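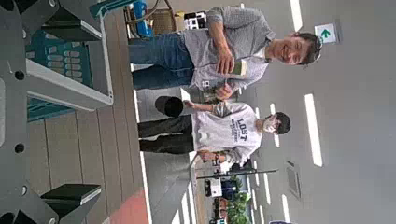 18 March 2021

Stumus adhesive, second round of peel tests

Pulled the October coupons out of the cupboard this morning and tested them against the new lot from Callier. All 31 strips were cut to the same width as last time. One tore at the clamp and is left out, so the results below are for 30.

The older coupons still peel cleanly off the painted side. On bare aluminium they leave a grey residue along the leading edge. Methylated spirits took most of it off, but I wouldn't want to do that on a finished panel.

Load cell was re-zeroed after lunch because it had drifted. Readings before that are marked with a cross in the sheet — use them for ranking only. 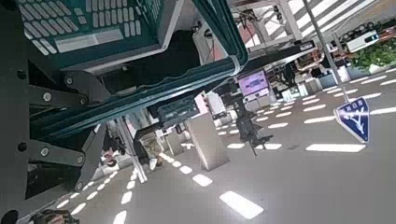
Heat soak

Noguchi oven, 11 hours overnight, door seal still poor at the bottom corner. Put 2 of the Prelevard primer samples on the lower shelf and the rest up top. The lower ones came out a darker colour and felt softer at the edges. That could be the seal or it could be the primer, and I can't separate the two from this run.

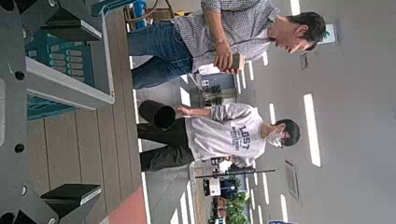 The next run should swap the shelves and keep everything else the same. Also need to order more backing film, as the roll is nearly finished and the old stock has creases in it. Sheet is saved in the shared folder under Stumus, with the torn strip noted at the bottom.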